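Speaker notes: Tipping It All Out
Sovar Community Hall, May 6, 2019
Slot: 24 minutes, then questions

Wait for the tea queue to sit down. Say hello, say thank you to Gediminas Grīnberga for the invitation and for finding me the microphone that doesn't hum. Check the people at the back can hear. They'll say yes whatever happens, so look at their faces.

OPENING

Start with the hall cupboard. Everyone has one! Ours in Britow was the cupboard where things went when visitors were coming up the path, and for years I tidied it by opening the door, moving the front things to the back and closing the door again very quickly. I was quite proud of how fast I'd got.

Ask: who has a cupboard like that? (Hands.) Who has two? (There's always a laugh here, let it go on a bit.)

Then the move. When we left Britow for Stelmakh I paid a man with a van to carry that cupboard's contents 38 miles, and I put them straight into another cupboard. Same muddle, new postcode. Two coat hooks with no screws made the trip. So did half a badminton set — we have never played badminton.

PART ONE: WHY I STOPPED TIDYING IN PLACE

Keep this short, I rambled last time.

My trouble was that I was sorting with my head inside the thing I was sorting. You can't see the bottom of a drawer while the drawer is full. You pull one thing up, three others come with it, you push them all down again and go and put the kettle on.

My aunt did it differently. She'd spread an old sheet over the table, tip the whole lot out and stand there with her hands on her hips for a good minute before she touched anything. I used to think she was dithering. She was looking, and it took me until my forties to try it myself.

(If someone asks about the aunt: yes, she's well, and yes, she still does it at other people's houses.)

PART TWO: THE BASKET AND THE TABLE

What you need is small. A basket or a box you can lift with one hand. A table with nothing else on it. Something pale and plain to work on, and I do mean plain. I tried it once on a flowery oilcloth and lost a whole packet of picture hooks in the roses.

Take out one kind of thing at a time. Anything that tangles goes first, while you've still got the patience. Don't tug! Find the piece lying on top, hold the rest down with your other hand and lift it straight up. If it won't come, it wasn't the top piece. Pale things are the devil for this, as they all melt into each other, and a low light across the table does wonders: the shadows show you what's lying over what.

Slow down here. Click through the next three and leave each one up for a breath or two.

Grey on white.

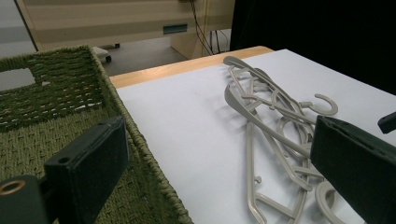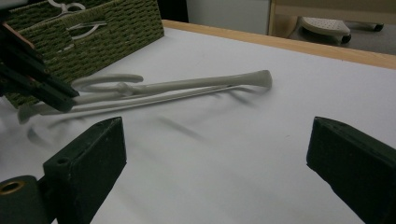
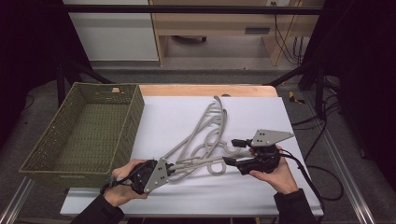 Right, so where does everything go once it's out? I allow three places: back in the cupboard, out of the house, or the windowsill. The windowsill is for things I can't decide about, and they may stay there until Sunday teatime. It's amazing how quickly you make up your mind about a broken torch when you have to look at it every time you wash up.

Mention the Bredineo sale. We took a table there and hired the pitch between four households, and I came home with more than I'd sold, so please learn from me and leave your purse in the car. The whole sale made 2,123 pounds for the new roof — say thank you again to anyone in the room who baked.

PART THREE: KEEPING IT UP

Be truthful about this bit. I don't keep it up, not all the time. I do one basket on a wet afternoon and then nothing for weeks. The hall cupboard in Stelmakh has a shelf I haven't looked at since Easter and I'm not going to pretend otherwise.

What has changed is that I no longer dread it. One basket is half an hour with the radio on.

Skip the bit about labels if it's gone past eight. If there's time, tell them about the jar marked "string, too short to use".

QUESTIONS

Somebody will ask about photographs and letters. Say those need a day of their own and a friend to sit with.

Somebody will ask about husbands. Pass to Gediminas.

The hall has to be locked at nine. Handouts are on the chair by the door, 300 printed, so do take a few for the neighbours. Remember to collect my basket from under the piano.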